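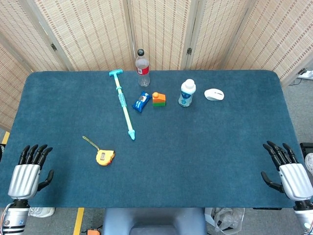 4.2 Folding screens in shared rooms

Of all the ways people in our study divided a room, the folding screen gave us the richest material, and we had not expected it to. The home survey in Serkholm reached 221 households living in flats where at least one room served more than one purpose. We had built our questions around curtains, bookcases and sliding doors, which are the dividers most often treated in the housing literature. Screens came up in the open comments, and they came up with real affection! Respondents wrote at length about where theirs stood, who had moved it last and what it was hiding.

The type we met most often is light, hinged and filled with a woven surface. Figure 2 gives a good idea of it: beige bamboo-style panels with thin reddish-brown stripes, pale wooden edges and small dark metal hinges, set up behind a table covered in dark teal cloth. Note how the outer panels turn at an angle to the others. A screen opened out perfectly flat has little to stand on, so the zigzag is part of the design, and it has a direct effect on how much floor the object takes up. Several respondents had measured their rooms for the full width of a screen and were then surprised (mostly pleasantly) by how it sat once folded into a stable shape.

What interested us most was the partial nature of the boundary. A woven panel softens a view and leaves sound almost untouched. Hala Qudah, who carried out the interviews in the Gandine district, found that families used this quite deliberately. A parent working behind a screen could still hear a child at the other end of the room, and the child knew it. One woman described her screen as "a polite door". She would not have wanted a proper one, she explained, because a closed door in her home meant that somebody was cross.

Screens also travelled. In the Bitar flats, where rooms are long and have windows at one end only, the same screen might shield a bed in the morning and a dining table in the evening. The position of sockets mattered more than we had thought it would. People drew their boundaries where the lamp and the kettle could reach, and a good number of screens stood slightly askew for that reason alone. Strömberg's earlier work on Cendden kitchens describes much the same habit with trolleys, and we were delighted to find such a close match in a different kind of room.

We should be careful about one point. Our visits took place in September, when windows were often open and light panels were liable to shift in the draught. Two households had put theirs away until the weather settled, and we recorded both as screen users on the strength of their interviews. Winter visits might well give a fuller picture of how screens are used to keep a warm corner, a theme that Srour and Hakim raised in the pilot and which we take up again in Section 5.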